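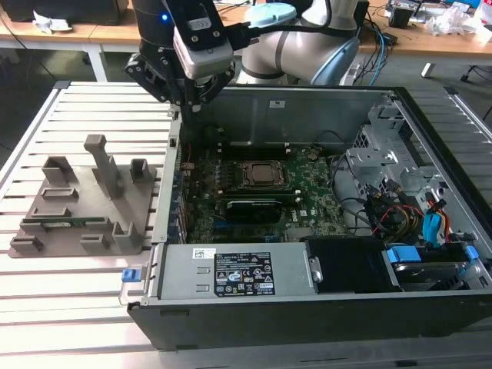
Tower with the side panel off. CPU socket empty, graphics card and hard drive still in place.

Inside the Desktops
Bench gallery, Wosum Computer Reuse
Posted 23 Mar 2019 by Booker Yazzie

Wosum takes in used office desktops, pulls what can be used again and sends the remaining metal and boards to Holico for recycling. The March intake was 40 towers, most of them from the Jelham office when it moved to laptops. This page is for people who have asked what their old machines look like once they are opened up.

The board is marked DELL. We lay towers flat on the slatted bench with the open side up, so the cards and cables can be reached without holding the case steady.

With the processor out, the load plate and its lever stay on the socket. A board in this state gets a plastic cover before it goes on the shelf. Bent pins are the main reason we scrap boards, and most of them get bent after the processor is out.

The hard drive is in a caddy with two blue release tabs. Squeeze the tabs and the caddy slides out — no screwdriver. Drives are logged by serial number and wiped, and a drive that fails the wipe is shredded. Donors can ask for the list.

There is another blue latch at the end of the power supply. Colored release points save a lot of time when you have a stack of cases to get through. The older Reisinger cases we get have screws everywhere and take up to 7 times as long.

Cables come off at the board end first. Pull on the plug and leave the wire alone. SATA cables with a good clip go in the parts drawer and the rest go to scrap. We don't cut power supply leads, even on units we plan to recycle, as a tested supply with full leads can go back out in a rebuilt machine.

Graphics cards are tested in a separate machine before they are priced. Memory is sorted by size and sold in matched pairs when we have them.

Parts pickup is at the side door on the loading dock. Bring the model number off your case, and the old part if you have it. We do not take monitors or printers at this location.

More from the bench: Laptops | Power supplies | Drive wiping
Back to all galleries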